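I've put off writing up the vase thing for ages, but Tala Aoun asked me twice how I got my fake flowers to stop flopping over, so okay, let's do it!

This is for two vases on a long table -- one tall and skinny with flowers, one shorter and wider with something green and leafy. You can do it with real stems too, but I kill real stems, so all of my instructions assume fake ones.

## What you'll need

- One tall, slim white vase
- One shorter white vase with a wider base
- A mixed bunch of artificial flowers in soft colors (I like cream and pale yellow)
- One leafy artificial plant, the fuller the better
- A bag of small pebbles or dry rice
- Wire cutters -- please don't use your good scissors, I ruined a pair in March
- A hair dryer

My pebbles are Dindomberg ones from the garden aisle, but gravel out of the driveway is fine if you rinse it first and let it dry all the way.

## Wake up the flowers

Fake flowers come squashed flat in a bag and they look it. Pull every stem apart and bend each one a little, some left, some right. Then run the hair dryer on low over the petals and push them open with your fingers while they're warm. Keep it moving! I parked mine in one spot while I was answering Maya Chidiac's question about paint and got a very sad, shiny petal.

Do the leaves the same way. On the green plant, start with the bottom layer and pull those leaves out and down, then work up to the middle. You want a round tuft, and you'll think you've gone too far before it looks right.

## Weigh down the vases

Pour pebbles into the tall vase until it's a third full. Give it a nudge near the top. If it rocks, add more. The wide one needs less, just enough to hold the stem of the plant straight.

## Cut less than you think

Hold the bunch up next to the tall vase before you cut anything. I like the flowers to rise above the rim by a bit more than half the height of the vase, but Karim Dabbas likes his practically sitting on the rim and his look great, so go with your eye. Snip a little, try it, snip again. You can also fold the wire up at the bottom and skip cutting, handy if you change your mind a lot (I do).

Tallest stems go in first, toward the middle, then the shorter ones leaning out around them. Wispy filler goes in last, poked into any gaps.

## Where to put them

Don't line the two vases up side by side in the dead center of the table. Put one down, walk away from it, and set the other a little farther along so there's some open tabletop between them. Then go look from both ends of the room, because the spacing changes completely when you're looking down the length of the table.

A dark tabletop is great for white vases, and if you've got brick nearby, even better. All that red and brown makes the pale flowers show up, and the green looks twice as green.

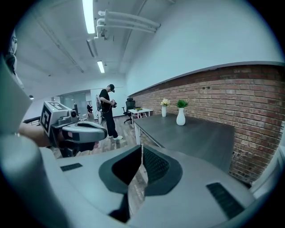
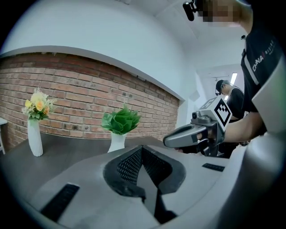 *White vases on the dark gray table by the brick wall, one with flowers and one with the leafy green plant.*

For dusting, I use the same hair dryer on the cool setting, held well back, and wipe the vases with a damp cloth. If the flowers start to lean again, pull the whole bunch out, shake the pebbles level and put it back.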